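Inicio · Hilos · Energía · Archivo · Acerca de

Tiempo de lectura: 4 min

26 de enero de 2026

Hilo sobre el corte de suministro de gas en Nisville y el aviso preliminar que ha publicado la distribuidora. Me limito a la parte técnica: presiones, válvulas y secuencia de reposición.

El origen está en la estación de regulación y medida de Metholm, que alimenta la red de media presión del lado norte. Es una estación de doble línea: una trabaja y la otra queda en reserva, con consigna algo más baja para que entre sola si cae la primera.

Según el aviso, la línea principal disparó por presión alta a la salida. Actuó la válvula de seguridad por máxima, que es de rearme manual. Hasta ahí, comportamiento normal. La línea de reserva tenía que haber tomado la carga y no la tomó.

El aviso dice que la reserva «no alcanzó condiciones de servicio». Es una redacción poco precisa. Puede significar que el regulador no abrió, que su propia válvula de seguridad disparó también o que había una válvula de corte cerrada aguas arriba. Son tres averías distintas y llevan a tres correcciones distintas.

Mi hipótesis es la segunda. Si las dos válvulas de seguridad toman la señal del mismo colector de salida y están taradas demasiado cerca una de otra, un pico de presión dispara ambas. El escalonamiento existe para evitar eso. Sin los registros no se puede confirmar.

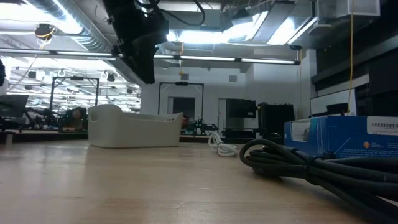
El operador de la red, Estidard, cifra la afección en 69 acometidas, casi todas comunidades de vecinos. Una acometida no equivale a un cliente: detrás de cada una puede haber un bloque entero. He visto el número citado como «69 viviendas» y es incorrecto.

Sobre la duración. La presión en el colector se recuperó a las 4 horas, pero el servicio completo se prevé en 24. La diferencia sorprende a mucha gente y tiene una explicación sencilla.

Una red de gas que ha perdido presión no se repone abriendo una válvula. Primero se cierra la llave de cada acometida. Después se presuriza el tramo, se comprueba la estanquidad y se purga el aire si ha entrado. Solo entonces se va abriendo edificio por edificio.

El motivo es la llama apagada. Los aparatos modernos llevan dispositivo de control y cortan solos. Los antiguos, no siempre. Si se restablece la presión con un mando abierto y sin llama, sale gas sin quemar dentro de una vivienda.

Por eso el personal tiene que acceder al interior o, como mínimo, al cuarto de contadores. Cada ausencia obliga a dejar la llave precintada y volver. En estas reposiciones, el último tramo del plazo suele irse en segundas visitas.

Recomendación para quien esté en la zona: no abrir la llave general por cuenta propia aunque el vecino ya tenga servicio. Si está precintada, la tiene que retirar el técnico. Si se percibe olor, ventilar, no accionar interruptores y llamar al teléfono de urgencias desde fuera.
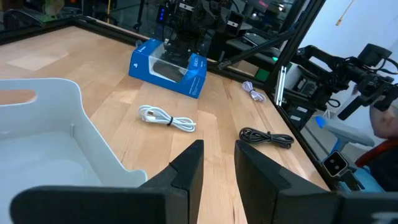 Paso al mantenimiento. La ficha pública de la estación indica que la última revisión de la línea de reserva se hizo en junio. La instalación es de más de 10 años y el regulador es de tipo pilotado. En estos equipos el piloto es el punto delicado: membrana, filtro y tubing de toma de impulsos.

Una revisión puede ser correcta y no detectar el problema. Si la prueba se hace en vacío, con caudal casi nulo, el regulador parece estable. El transitorio de entrada en carga es otra cosa — y es justo lo que se le pidió en este caso.

En el empalme de Hung, que comparte diseño con Metholm según el plano de la red, la prueba de conmutación se hace con caudal real. Convendría saber si aquí se aplicaba el mismo procedimiento. El aviso no lo menciona.

También falta el dato de telemedida. Una estación así envía presión de entrada, presión de salida y posición de las válvulas de seguridad. Con la curva de salida de los minutos previos se vería si hubo un pico aislado o una deriva lenta. La deriva apuntaría al asiento del regulador principal; el pico, a una maniobra o a un cambio brusco de demanda.

He leído que se debió al frío. La demanda alta hace bajar la presión de salida, no la sube. El frío puede intervenir por otra vía: al expandirse, el gas se enfría y, si arrastra humedad, puede formar hielo en el piloto. Es posible, pero habría que ver si la estación tiene calentamiento previo y si estaba en marcha.

Lo que pediría al informe definitivo: taraje real de las cuatro válvulas de regulación y seguridad, hora exacta de cada disparo, resultado del desmontaje del piloto y acta de la última prueba de conmutación.

No hay constancia de fugas ni de heridos en el aviso. Cuando salga la siguiente actualización de Estidard la añado a este mismo hilo.

Este sitio utiliza cookies propias y de terceros con fines estadísticos. Si continúa navegando, acepta su uso. Aceptar · Configurar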